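Two villages, two kinds of rain

When I moved from Plaven to Dedau, my friends said that I would not notice any difference in the weather. The two villages are in the same valley system and you can drive from one to the other before your coffee gets cold. But Plaven lies on the west side of the ridge and Dedau on the east side, and after two years here I can say that my friends were wrong.

In Plaven it rained slowly. The clouds came in the morning, stayed low over the roofs, and it drizzled until the evening. You could walk to the bakery without an umbrella and come home only a little damp. In Dedau we have many dry days one after another, and then everything falls in one hour. My umbrella from Plaven lasted until the first August.

I am not a meteorologist. I like to measure things and write them in a notebook, and this post is mostly from the notebook.
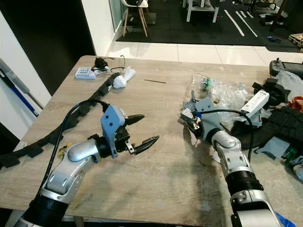 How I measure

My rain gauge is a simple plastic tube from Fovix, the kind you push on a wooden post. I put it in the middle of the grass, because near the house the roof changes the result. The first month I had it too close to the plum tree and I got numbers which were much too low. I crossed them out later, with some regret, for it was a nice clean page.

I empty the tube at seven in the morning. If I sleep longer I write the real time next to the number. For the temperature I have two thermometers, one on the north wall and one on the fence. They do not agree. The one on the wall is warmer in the night, which I think comes from the stones giving back the heat of the day, so for frost I believe only the one on the fence.

What the ridge does

The explanation in the schoolbook is short. Wet air comes from the west, it must climb over the ridge, it gets colder while climbing and it loses its water on the Plaven side. When it comes down to Dedau it is drier and warmer. I learned this at school, passed the test and forgot it. Now I can see it from the kitchen window: a wall of gray cloud sits on top of the ridge for the whole afternoon, and over our garden the sky is blue.

The Stöckli, as people here call the highest part of the ridge, is my forecast. If the cloud stays on the top, we will have a dry evening. If it begins to roll down on our side, I have maybe one hour to bring in the washing. It is right more often than my phone – the phone seems to think that Dedau and Plaven are the same place.
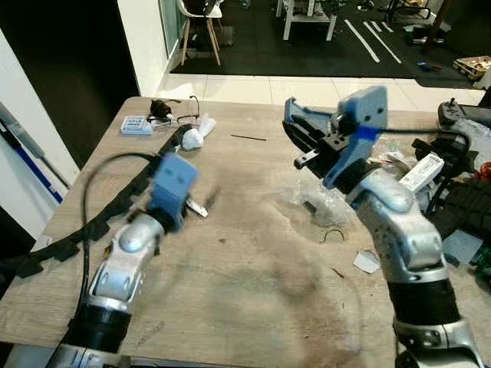
Summer storms are a different matter, and for them the ridge is not much help. They grow on our side, over the warm fields, usually after four in the afternoon. The worst one I have in the notebook was on a Friday. I had just planted beans. The rain was so hard that I found half of them the next morning on the path, already washed clean, and I planted the same beans again. They came up well, only not in rows.

The plants

I brought many plants with me from the old garden, and this was not a good idea. The ferns were happy in Plaven and here they turned brown before the end of June. The hostas are alive but small. On the other side, the lavender which always rotted in my old garden is now wider than the bench, and I have sage enough for the whole street.

I also bought a second rain barrel. One full barrel is 190 liters, and in a dry August this is finished faster than I expected. I give the water first to the tomatoes, then to the beans, and the grass gets nothing. It is yellow for some weeks and comes back in the fall.

What I still want to find out

My neighbors say that the snow stays longer in Dedau, although it is less. For this I need more winters. I would also like to know how much rain falls in Plaven on the days when my tube is empty, so I asked at my old house if I can put a second gauge there. The new owners agreed, and they even offered to read it for me. I only have to bring the post and a hammer.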